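The Grarura Workroom, Wall First

We rented the back room at Grarura in June and spent the first 11 days arguing about the wall. Coral red, pink, lavender, periwinkle, all of it going in circles. The table is white. It was the only thing we agreed on.
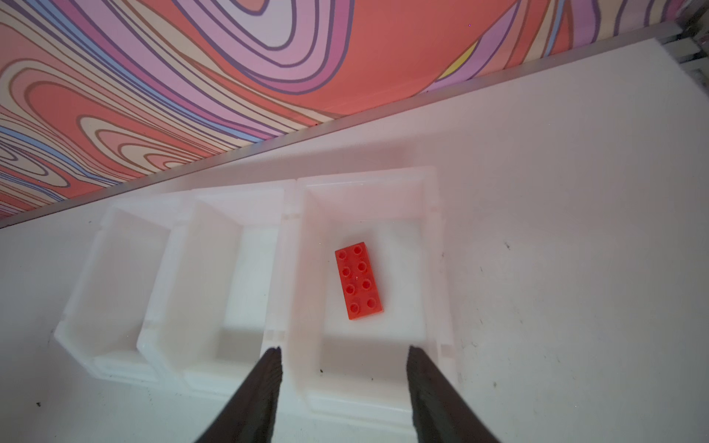
Marlina Ngui wrote in to ask whether anyone gets any work done in there, and said she had lived with a patterned hallway for years and walked into the door twice.

Coral red wins, with the lavender putting up a decent fight. Look for the one bit of pale yellow – it took Wian almost a month to spot it.

A gray metal rail runs between the wall and the tabletop, and that's where the excitement stops. The white shows every speck and scuff, as white does, and wiping it down is on the list under Wian's name.

Repainting was quoted at 4,000. The wall stays.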